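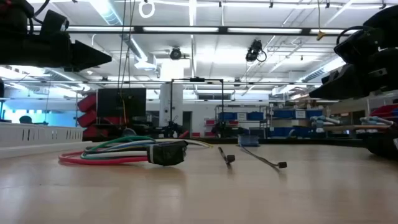

What should a small shop pay for first when it wants two robot arms on one bench? The bench, the parts handling and somebody's time to look after it all, in that order, and the arms after that.

Nkechi Oyewole gives that answer to most people who call her, and most of them don't like it. She plans equipment purchases for manufacturers in and near Brutham, the majority of them with fewer than 60 people on the payroll. They usually call after they have seen a demonstration and been handed a price, and they want to know if the price is good.

"The price is usually fine," she says. "It's the price of two arms. What they need is a price for a job."

The job, in a lot of these calls, is wire. Cable assemblies, short harnesses and bundles that have to be picked up, turned, plugged in, taped and put in a bin. It is light work and hard to staff. It is also some of the most difficult material a robot can be given. A machined block sits where it was put. A bundle of thin wires changes shape when it is touched, and two bundles from the same bag will lie on a table in different ways.

That difficulty is why two arms come up so often. One holds while the other works, as a person would do it. It is also why the budget grows.

Share 14 | Comments 5

Aníbal Esteves runs production at Liltton, a harness maker in Caltholm. He bought a two-arm station last year and is planning a second. He kept every invoice for the first one in a single folder, and when he sat down in August to write the request for the second, he worked from that folder and left the original quote in the drawer.

The arms and controllers came to less than half of what the company spent. Grippers were next. Liltton bought one set with the arms, found that the fingers were too wide to get hold of a single wire without pushing its neighbors aside, and had narrower ones made. Those wore down and had to be made again in a harder material. Esteves now carries replacement fingers as a regular supply item, the same way he carries blades for the stripping machines.

Then came the cameras and the lighting. The station was set up under the shop's existing overhead lights, over a table with a shiny finish, and the glare gave the vision software trouble with pale insulation. Changing the table top cost very little. Finding out that the table top was the problem took an engineer most of two weeks, and those were billed.

"I would put lighting in the quote from day one," Esteves says. "And I'd ask them to test it with white wire, because white was our worst."

His largest surprise was samples. The supplier asked for bundles to develop the process on, and Liltton sent a box of rejects. The rejects had odd lengths and bent terminals, so the program was tuned to parts the station would never see. The second box held 326 good assemblies pulled from stock, and the company had to build them again for the customer. Nobody had put a cost on that. In the new request it has a line.

Oyewole tells clients to split the request into four parts and to get a separate figure for each one. The first is hardware, meaning arms, controllers, grippers, cameras, mounts and whatever guarding the safety review calls for. The second is the space: bench, power, air if it's needed, network, lighting, and shelving close enough that someone can restock without walking into the work area. The third is integration, which covers programming, testing and training. The fourth is the first year of running, with spare fingers, spare cables, software fees and the hours of one named employee.

She is firm about the named employee. A station that belongs to the whole department tends to get switched off the first time it faults on a busy afternoon, and it can stay off for a long time. The person doesn't have to be an engineer. At Liltton it is a former line lead who had never worked with a robot before. She spends 14 hours a week on the station, down from nearly all of her time in the opening months.

Bins get less attention than they should. Incoming parts have to be presented so that the arms can reach them, and finished ones have to go somewhere that doesn't fill up before the operator comes back. Oyewole has clients lay the whole thing out with tape on the floor and cardboard on a table. They stand at it for an hour and do the job by hand, moving parts only to places both arms could reach. Two clients have dropped the project after doing this. Several more have moved it to another corner of the building.

Renting is worth a look. Briggs, an equipment lessor that works with shops in the area, offers arms by the quarter, with part of the rent credited toward purchase. The monthly figure looks high beside a five-year loan. For a company that isn't sure its parts can be handled at all, three months of rent may be the cheapest way to find out. Read the return terms before signing. Custom fingers and mounts are normally the customer's to keep, and so is their cost.

On payback, both Oyewole and Esteves are cautious. Liltton's first station was supposed to pay for itself in 18 months, and Esteves now expects it to take 30. It handles 5 of the company's part numbers. The plan was for nine. The four that were left out have branching wires that the grippers couldn't separate reliably, and people still build those at the next bench.

The second station will be bought for three part numbers, all of them already running on the first. Esteves has asked for a test on his own parts before the final payment, with the pass rate written into the contract and the count taken over a full shift. He has set aside 15 percent of the total for things he hasn't thought of. The finance office asked him to cut that to 10. He sent them the folder, and the request is still with them.

Share 60 | Comments 14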